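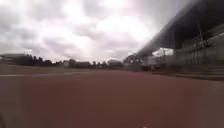

Why Do Stores Put Candy by the Register?

When you wait in line at a store, look at what is next to you. There is often gum, candy, small toys or batteries. The people who run the store chose those things on purpose.

Something you buy without planning to is called an impulse buy. You came in for milk, you saw a pack of gum, and now you have both. Impulse buys are usually small and don't cost much, so people don't think about them for long.

Where things go on the shelf

Shelves are planned too. Things at eye level get noticed first. For a grown-up, that means the middle or upper shelves. For you, it may be a lower one - and that is often where the cereal with a cartoon on the box sits.

Milk and bread are things many families buy every week. Lots of stores keep the milk at the back, which means shoppers walk past many other things to reach it.

A store that tried a change

Savvas Lambrakis runs a toy and card store called Drisano. Last October he moved a box of bouncy balls from a back shelf to the counter. In September the store had sold 15 of them. In October it sold 254. The balls and the price were the same. Only the place had changed.

Words to know

Stock: all the things a store has to sell. Drisano has 3000 items in stock.

Display: a group of items set out so that people will notice them.

Aisle: the path between two rows of shelves.

Try it yourself

Next time you go shopping, crouch down a little and then stand up tall. Write down what you see each time. Ask a grown-up what they notice first - it may be different from what you saw.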